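August 25, 2022
Bench notes, kitchen cell

Second week with the arm on the tabletop and I'm finally used to it being on my left. Emese Szalai asked me to write down how the prep people are taking it, so this one is more about us than about grip settings (sorry, Géza). Ketchup and plate today, with the toaster oven staying put. 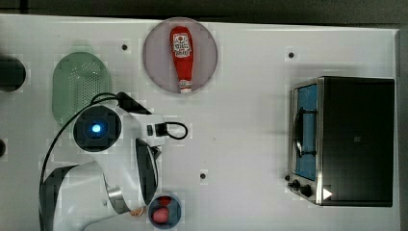
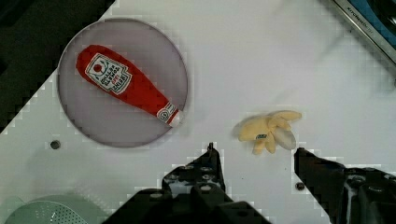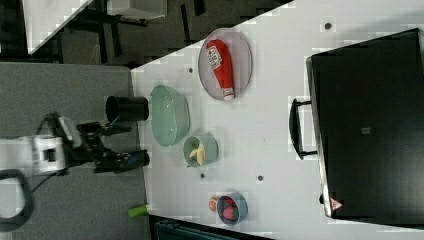 Wiroj came by after lunch and stayed ages! He's done tray setup at Lusa for 12 years and he wanted to know straight out who gets the shifts once this thing can lay out a tray. I told him what I know — the plan is 2 people per line, same as now, with one of them moving over to checking and restocking. He said checking is the boring half. Fair point, and I don't have a good answer to it yet.

What he did like was not reaching across the counter all day. His shoulder has been bugging him since May. But he also said the talk goes when you're minding a machine, you stop chatting because you're listening for it to stall. I hadn't thought about that at all and I've caught myself doing it!

Barnabás wants 1,000 runs logged before Daltano comes to look. We're at 72, so, well.

To do: ask Ottó if the prep crew can set the layouts themselves — they know what a messy counter looks like far better than I do. Move the stop button to where Wiroj can reach it without leaning. Grip notes for Géza still to be typed up.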